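Table arm at Wivitton gets a May tune-up that took longer than planned

September 7, 2025

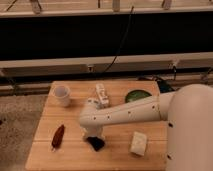

I went over to the Wivitton workshop to catch up on the tabletop arm, and I came away with a lot more to write than I expected (plus a coffee stain on my notebook, but never mind that). Regular readers will remember the arm has been picking and placing small stuff on the wood table for a good while now. What I hadn't heard much about was the upkeep, so that's what I asked about!

The short version: the wrist had gone sloppy. Back in May the crew noticed the gripper was coming down a little to one side of where it was told to go. It was 2 millimeters off at worst, which sounds like nothing, but it's plenty when you're trying to pinch something soft by the middle. They blamed the software first, as everybody does. They spent most of a week on that before somebody took hold of the wrist with the power off and felt it wiggle.

So the wrist came apart. Two screws had backed out and one had a chewed-up head, and getting that one out ate a whole afternoon. The replacements came from Haslow, the hardware place out by the rail yard, and the first bag was the wrong length. Second bag was fine. While they had it open they cleaned out the old grease, put new in, and swapped a seal that looked tired.

After that came the part I find kind of fun, which is teaching the arm where its own table is again. You bring the gripper down to a few known spots on the wood, save each one, then run a slow pass with nothing in the fingers. They did that twice, and the second set of numbers is the one they kept. Then it was on to real objects. There's a small white cup on the table, a little upright carton toward the back, a white block that could pass for tofu, and a dark reddish thing shaped like a chili pepper or maybe a sausage. I didn't ask. The idea is to have a mix of shapes and keep the same mix for every check, so that last month's run can be held up against this month's.

The soft black piece is the one they care about most right now. Soft things squash and fold, and if the gripper comes down even a hair too low the fingers press into the wood. They've set the arm to slow way down for the last bit of the drop, and I can tell you it is SLOW. Bring a snack.

The arm's log was at 1817 cycles since the rebuild when I stopped by, and the wrist check had been repeated at the first 1000. No wiggle at that one. The plan is to do it every 1000 from here on, with the power off and a hand on the joint, and to write the result on the sheet even when there's nothing to report. (That last bit wasn't happening before, which is how the thing got so loose in the first place.)

Cost came up too, naturally. The shop says the whole job came to around $284 in parts and grease, not counting anybody's time. The priciest bit was the seal, ordered through Sotau, and it took longer to arrive than everything else put together. They bought a spare this time. It's in the drawer under the bench with the old screws, which for some reason they're keeping.

Next on the list is the gripper itself. The finger pads are due for a change, and the crew is deciding between the same pads as before and a grippier set from Śliwiński that another shop swears by. I'm rooting for the grippy ones, mostly out of nosiness. If they go that way the arm will need its grip force set over again, starting low with the soft piece and working up from there, so figure on a couple of quiet days while that gets done. I'll swing by again once the new pads are on and let you know how it went.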